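Bedroom Cleaning Assistants (part-time)
Skovedeo, Tidonville
Start: September

Skovedeo looks after furnished flats in Tidonville and Crenshaw and is taking on cleaning assistants for the bedroom round. Hours are 30 a week, mornings only. Training is paid.

The work
You will strip beds, fold and bag linen, clear crumbs and wrappers from bare mattresses with a dustpan and hand brush, and sweep wooden floors. Mattresses are brushed before any fresh sheet goes on. Dustpans, brushes, cloths and laundry baskets are supplied.
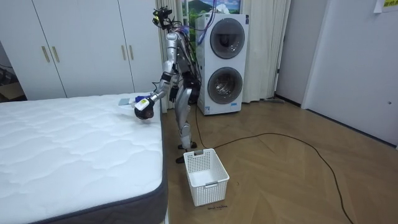
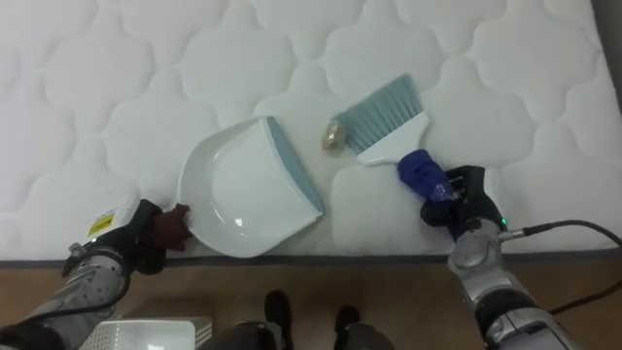
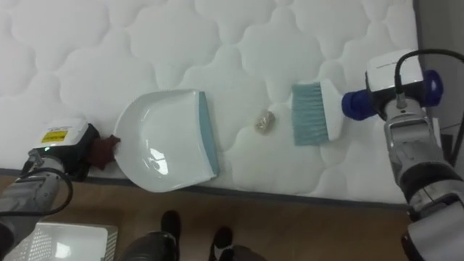 What we ask for
Some cleaning experience, paid or at home
Able to kneel, bend and lift a full laundry basket
Able to travel between Tidonville and Crenshaw

How to apply
Send a short letter and one reference to the Skovedeo office at Indness, quoting job number 996. Please say which mornings you cannot work. Applications close at the end of March 2018.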